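The slow art of the small bathroom

I have lived with the same bathroom for eleven years, and for ten of them I told anyone who asked that I was about to renovate it. I had the paint chips in a drawer. I had a folder on my laptop called Bathroom Final, and another called Bathroom Final 2. What I didn't have was any idea of what I wanted, apart from somewhere to put the hairdryer that wasn't the top of the loo.

Then last April the shower started leaking into the hallway cupboard, all over the good doona, and suddenly I was a person who was renovating.

The first thing I did was ring Gopinath Venkataraman, a designer who's been doing tiny bathrooms in terraces and flats for most of his working life. I expected him to ask about my favourite colours. He wanted to know what time I got up, whether I brush my teeth while wandering around the house (I do!) and how many half-empty bottles of conditioner were in the shower. I went and looked, and I'm not telling you either.

His big thing is leaving walls alone. I'd been planning shelves, hooks, a mirror cabinet and a row of those little ferns, and he very gently talked me down to a mirror and one towel rail.

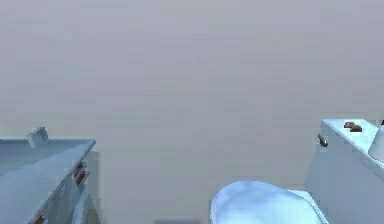 So should you choose the paint before the vanity?

Get the vanity sorted first, then hold your paint samples up next to it at breakfast and again at night, with the lights on. Paint comes in thousands of colours and benchtops don't.

I learnt that one the expensive way, with a tin of something called Arumugam that looked like oatmeal in the shop and like a bandaid at home. It's now on the inside of the garden shed, where the spiders seem happy enough with it.

Money, then. I'd put aside $1,000 for fittings, which made Gopinath go quiet on the phone. It can be done, he said, if you're happy to poke around the seconds yards, and that's how I came to spend a whole morning at a place out the back of Rundell, elbow-deep in boxes of odd taps. You can save up to 80 per cent on ends of lines. You can also come home with a towel rail that has only one bracket – ask me how I know.

Where he wouldn't let me scrimp was the basin. Mine was a shallow little thing that sent water straight down the front of my pyjamas every morning. His advice was to take a measuring tape and stand at every sink in the showroom pretending to wash your face, and yes, people do stare. I tried the Balum, I tried the Sultus (lovely, but $300 over what I had), and I went back to the Balum twice.
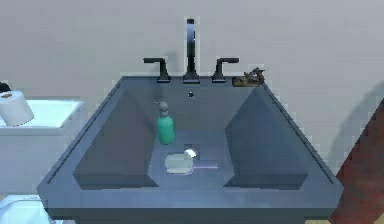 Dark grey trough sink with a tall black spout.

The plumber came at seven in the morning and was gone by lunch, and the doona has been to the drycleaner's. I still haven't hung the mirror. I've been doing my mascara in the hallway, and the hairdryer has moved to the top of the fridge.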